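Tabletop Caddies: Object and Layout Notes

Version 5 of the notes. Maintained by Zohreh Akbari.

Contents

This folder covers small household organizers placed on tables: caddies, open boxes, desk trays and divided bins. It holds 60 entries. Each entry consists of one picture and one text record. The records describe the object and the surface it stands on, and they use a fixed vocabulary so that entries from the three sites (Stastthorpe, Curley and Tanstead) can be searched together.

Record fields

object_type: caddy, box, tray or bin
color: plain color word, with one modifier if needed
material: filled in only when it can be told by looking
surface: type and color of the supporting surface
surface_finish: matte, glossy or slightly glossy
placement: position of the object in the picture
contents: empty, partly filled, filled or unknown
notes: free text, 20 words or fewer

Color words come from the short Hrnčiar list, which was drawn up for sorting kitchen stock and has 10 base colors. Pink and orange are separate entries in it. Intermediate shades take the nearer base color plus a modifier, so a salmon caddy is entered as "pink, peach" and never as "orange, light."

Surfaces

White tables are the hardest case for surface_finish. A matte top and a slightly glossy one look much alike under soft light, and shading is easily mistaken for a stain. Look for gradual changes in gray across the top before writing anything about marks. Smudges go in the notes field only.

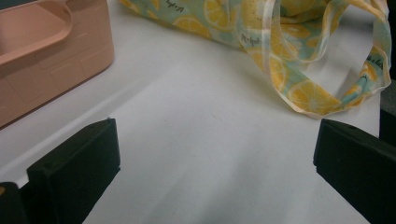 Page last modified: 19 December 2022

The caddy at upper left is pink, peach; material plastic; surface white table, slightly glossy. Its front has shallow recessed panels with raised ridge lines, and the rim curves around an open compartment. Contents are entered as unknown — the interior shows only in part. The notes field reads "faint smudges on table; soft shadow at base of caddy."

Placement

Use the nine-cell grid: upper, middle or lower, combined with left, center or right. An object that spans two cells is assigned to the one holding more of it. If the object runs past the border of the picture, add "partial" after the cell name. Do not estimate the full size of a partial object.

Known problems

Older Curley records use "organizer" as an object type. Read this as caddy.
The handle field was dropped in version 4. Curved rims and handle openings were being entered inconsistently, and both now go in notes.
Shadows were logged as surface marks in some Tanstead records — these are being corrected in order of entry number.

Changes

Send corrections to Zohreh Akbari with the entry number, the field name and the proposed value.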